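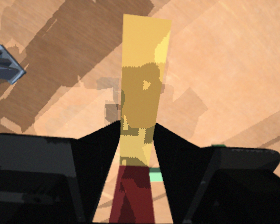 What kind of game is Kundholm?

A side-view platformer with a grappling hook, a lot of spikes and a village that keeps sinking. You play a bell ringer trying to reach the top of the Hokness tower before the water does.

How long is it?

There are 3 chapters. Our testers needed an evening for the first two and then went rather quiet. The last one, Fodor, is where most people learn what their controller is worth.

Does the game save by itself?

At every bell you ring. Between bells you're on your own, and the bells in Fodor are not close together.

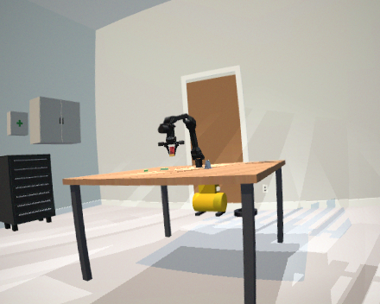 If you quit halfway up a climb you go back to the last one, coins included. We've had letters.

What are coins for?

Hats, mostly. The best hat costs 4,000 coins, and it does nothing. There are 2,137 coins in the game, so yes, you'll be playing it twice.

Can I use a keyboard?

You can, and the keys can be changed in the menu. Truditz, the second boss, is easier with a pad – easier being a generous word.

Will there be a level editor?

We hope to have one out in May. It won't cost extra.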